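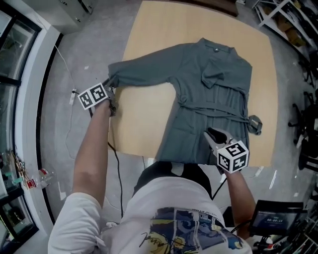

Review: the hand-held gripper demo at the Penley open day

I went to the Penley open day in July 2019 mostly for the coffee and a look at the arms, and I ended up spending most of my afternoon at the garment folding table. What a good stop! You hold one gripper in each hand, with a white marker cube riding on top of each, and you try to fold clothes without ever touching the fabric with your fingers.

Itziar Herrero ran the table and kept her introduction short, which I liked. She showed us a long dark coat with a belt, one sleeve out and one already across the chest, and then handed over the grippers.

Getting started
Very easy. The grip feels natural after a couple of tries, and my neighbor in line, Telmo Alcaraz, was tucking in cuffs before I'd worked out which way to turn my wrist. Sleeves are the fun part. You pinch the cuff, lift, swing it over and let go, and when it lands flat you want to do it again right away (I did, three times, sorry to the people behind me).

The hard bits
That belt! It slides, it twists, and it goes wherever it likes the moment you pull on the cloth underneath. Collars are fiddly too. I'd also have liked a lighter gripper, as my forearms were complaining after 40 minutes, and the cables take some getting used to if you move around a lot.

The rest of the day
Around 120 people came through, so expect a wait after lunch. Kumiko Ueda gave a good talk on how the folds get turned into practice material for robot arms, with plenty of time for questions. The room next door had a sorting demo that was fine, but you only got to watch.

Would I go back? Yes, and I've already put my name down for the August session at Clillham, where Itziar says they'll have fitted sheets. Wear short sleeves and get there early. Entry was free, parking was 3 dollars.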